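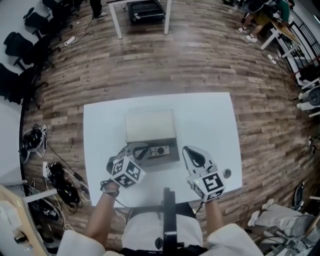

Muss man sich beim Warten eigentlich beschäftigen? Meiner Meinung nach reicht es völlig, dazusitzen und zu warten, und ich würde mir wünschen, dass man das wieder darf, ohne komisch angeschaut zu werden.

Kategorie: Meinung | Alltag & Zeit
14 Kommentare
Suchbegriff eingeben

Angefangen hat meine Beschäftigung mit dem Thema (ja, ich beschäftige mich mit dem Nichtbeschäftigen, ich weiß) am Bahnhof von Stastdale. Wer die Strecke nach Priltska kennt, der kennt auch den Umstieg dort: Der eine Zug ist weg, der andere kommt noch lange nicht, und dazwischen gibt es eine Halle mit Holzbänken und einem Kaffeeautomaten, der nur passend nimmt. Früher saßen da Leute und guckten. Auf die Gleise, auf die Tauben, auf die anderen Leute. Inzwischen hängt dort ein Bildschirm von der Decke, der die Wartenden unterhalten soll, mit Wetter, Rätseln und Rezepten für Kürbissuppe, und das im August!

Ich mag Kürbissuppe. Aber ich will sie nicht erklärt bekommen, während ich auf einen Zug warte.

Auf einer Tafel neben dem Eingang steht, dass der Umbau der Halle für 2.000 Reisende am Tag geplant wurde. Eine stolze Zahl für Stastdale, und ich gönne sie dem Ort von Herzen. Bloß hat sich bei der Planung offenbar jemand gedacht, dass ein wartender Mensch ein Problem ist, das man lösen muss, am besten mit Bildschirm. Die Bänke hat man dafür um die Hälfte gekürzt. Man steht jetzt also mehr und wird dabei bespaßt, und mir wäre es umgekehrt deutlich lieber gewesen.

Dasselbe am Telefon. Im Frühjahr habe ich bei Primitwood ein Regal bestellt, Eiche, geölt, wirklich schön, steht inzwischen im Flur und wackelt kaum. Geliefert wurde es allerdings ohne die Rückwand, also rief ich an und landete auf Platz 119 der Warteschleife. Hundertneunzehn! Ich habe mich beinahe gefreut. So eine Zahl ist doch eine klare Ansage, da macht man sich einen Tee, stellt auf Lautsprecher und schaut aus dem Fenster, bis man dran ist. Nur ließ man mich eben nicht schauen. Alle paar Takte Musik unterbrach mich eine Stimme und fragte, ob ich wüsste, dass ich mein Anliegen auch online klären könne. Dann ein Quiz über Holzarten. Dann wieder die Stimme. Als schließlich ein Mensch dranging (sehr nett übrigens, die Rückwand kam in derselben Woche), war ich so mürbe, dass ich erst mal meine Bestellnummer nicht mehr fand.

Warten mit Musik halte ich aus. Warten in Stille liebe ich. Aber Warten mit Aufgaben ist Arbeit, und zwar unbezahlte. 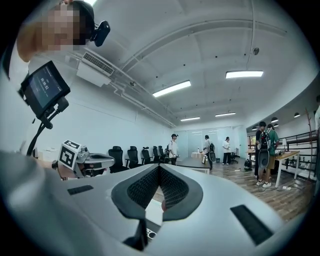 Ungeduld ist für mich vor allem eine Frage der Anzeige. Solange ich keine Uhr vor der Nase habe, ist eine Viertelstunde auf einer Bank etwas Weiches, sie dehnt sich ein bisschen, sie zieht sich wieder zusammen, und irgendwann ist sie vorbei. Kaum läuft irgendwo eine Zeit mit, fange ich an zu rechnen. Da genügt schon so eine weiße Schrift auf dunkelblauem Grund wie auf dem kleinen Bildschirm im Foto, 00:00:02, Stunden, Minuten, Sekunden, alles fein säuberlich mit Nullen aufgefüllt. Zwei Sekunden! Die hätte ich ohne Anzeige überhaupt nicht bemerkt. Und die Nullen davor sehen für mich immer so aus, als wollten sie gefüllt werden. Beim Eierkochen soll mir das recht sein. Beim Zahnarzt möchte ich es nicht wissen.

Am schlimmsten treibt es die App von Murthy, mit der ich mir die Pakete liefern lasse. Die zeigt inzwischen, wie viele Meter der Lieferwagen noch entfernt ist. 600 Meter, 400 Meter, dann wieder 600, der gute Mensch muss ja auch mal um den Block fahren. Ich habe neulich an einem ganz normalen Vormittag am Küchentisch gesessen und einem Punkt auf einer Karte beim Abbiegen zugesehen, als ginge es um eine Mondlandung. Im Paket waren Staubsaugerbeutel. Früher hat es geklingelt, man ist zur Tür gegangen und hat sich gewundert, was man da eigentlich bestellt hatte, und das war doch ein hübscher kleiner Moment am Tag!

Jetzt höre ich schon den Einwand, ich könne ja einfach weggucken. Stimmt, kann ich, und manchmal klappt es sogar. Mir wird auch gern gesagt, dass Warten für viele kein Luxus ist: Wer auf einen Befund wartet oder mit zwei müden Kindern im Amt sitzt, der ist heilfroh über alles, was ablenkt. Da will ich gar nicht widersprechen. Für Kinder hätte ich im Amt am liebsten eine ganze Kiste Bauklötze, und zwar eine ordentliche, ohne die drei angeknabberten Teile, die dort seit Jahren liegen. Eine Ansage, wie lange es ungefähr dauert, finde ich ebenfalls anständig. Mir geht es um das, was danach kommt, um dieses ewige Nachschieben von Rätseln, Tipps und Punkten auf Karten, nachdem ich längst Bescheid weiß.

Was ich mir wünsche, ist gar nicht viel. In Priltska gibt es am Endbahnhof noch den alten Wartesaal, den mit der hohen Decke und den Fensterbänken, auf denen man sitzen kann, wenn man nicht zu fein dafür ist. Kein Bildschirm, kein Lautsprecher außer dem für die Züge. An einem Sonntag habe ich dort mal über 400 Seiten Roman mitgeschleppt und keine einzige gelesen. Ich habe einer Frau zugeschaut, die einen Apfel in einem einzigen langen Streifen geschält hat, und zwei Jungs, die sich stritten, ob Güterzüge Bremslichter haben. (Haben sie? Schreibt es mir gern in die Kommentare, ich bin immer noch unsicher.) Dann kam mein Zug, und ich war ein bisschen beleidigt, dass er so pünktlich war.

Im Herbst soll auch dieser Saal renoviert werden. Ich habe der Bahnhofsverwaltung einen Brief geschrieben, auf Papier, mit Briefmarke, und um den Erhalt der Fensterbänke gebeten. Auf die Antwort warte ich noch.

Artikel teilen (37)
Schlagwörter: Warten, Bahnhof, Geduld, Kundendienst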